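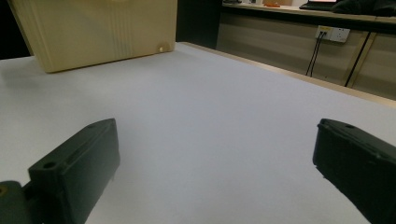 Skarevby lab compares two hand-held grippers ahead of June arm trials

Wednesday, March 22, 2023

A test group at the Skarevby automation lab has finished the first part of a comparison between two hand-held gripper tools, the Lencho and the Vovari, and will carry one of them forward to arm-mounted trials in June. Results from the first part were posted to the lab's internal site this week.

Both tools are parallel-closing, two-finger designs with a camera mounted behind the fingers. An operator carries the tool by hand and performs a task while the camera and a position sensor record. The lab intends to use the recordings to set up the controller of a bench arm fitted with the same fingers.

Mihret Habte, who ran the comparison, said the group was mainly interested in how well the camera view and the finger position readings agreed. "If the reading says the fingers are closed and the video has them a few millimeters apart, the controller gets two different answers," she said. "We wanted to know how often that happens and with which tool."

Five operators took part. Each completed the same set of pick, place and turn tasks with both tools, for a total of 700 recorded attempts. The order of the tools was switched between operators. Lighting was left as it normally is in the room, and no markers were placed on the work surface.

According to the posted results, 16 attempts with the Lencho were rejected for disagreement between video and position readings, compared with 9 for the Vovari. Most of the Lencho rejections came from a single operator and were traced to a loose sensor cable, which was reseated before the last session. Excluding those, the group does not consider the difference between the two tools meaningful.

Wear was checked separately. The contact faces were looked at between sessions, and the fingers were opened fully against a plain background so that any change in their resting position would show in the recording.

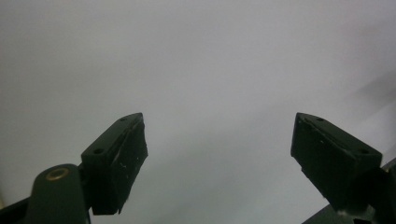 Gripper fingers open over a plain surface. Light scuffs and scratches are visible on the gripping faces.

Tsehay Kassa, who maintains the tools, said surface marks on the faces had no measurable effect on grip force during the comparison. Play in the finger linkage was a larger concern. The linkage on each tool was measured at the start and end of the work, and the values stayed within the limit set by the lab. Kassa has asked for a second check after the arm trials, where the loads will be higher and more repetitive.

The controller side is less settled. The lab has been running Lollo, its own recording and playback software, which stores video and finger position on separate clocks and aligns them afterward. Habte said the alignment step added delay and would be replaced with a shared trigger signal before June. Existing recordings will not be converted.

A choice between the Lencho and the Vovari will be made after the trigger change has been tested on both. The arm trials will repeat the pick and place tasks first, with the turning tasks to follow if the wrist mount is ready.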